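Home Programs Student Work Facilities Contact

Student Work > Project Reports > Storage and Workspaces

Shared Bins in a Teaching Workshop
Submitted by Hammad Durrani
Thursday, September 24, 2020

1. Purpose

This report considers how small parts are stored and returned in the Kornau teaching workshop. Before the project began, parts were kept in deep drawers along the rear wall, and students regularly left items on the tables at the end of a session. The project tested whether open plastic bins, placed within reach of the work, would improve the rate of return.

2. Method

The trial ran for two weeks in July. Each table was assigned one bin, to be kept at the center of the work surface during sessions. Three groups took part. At the close of each session, the author recorded which items had been placed in the bin and which had been left elsewhere.

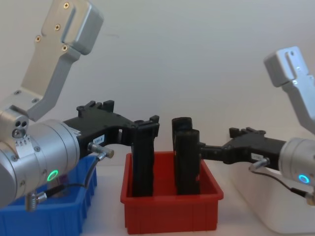

Bins were emptied every evening and their contents sorted back into the main drawers. Over the trial, 428 items were logged. Items belonging to individual students were excluded.

3. Findings

Groups returned parts more consistently when the bin stayed at the center of the table. When it was moved to a corner, small fasteners were often left behind. Mixed contents made the evening sorting slower than expected, and two groups asked for dividers.

4. Recommendations

The bins should be retained for the coming term. Dividers should be tested on one table before any further purchase is made.

Related reports
Drawer Labeling at Nemus
Tool Return in the Doucette Room
Traden Shelving Study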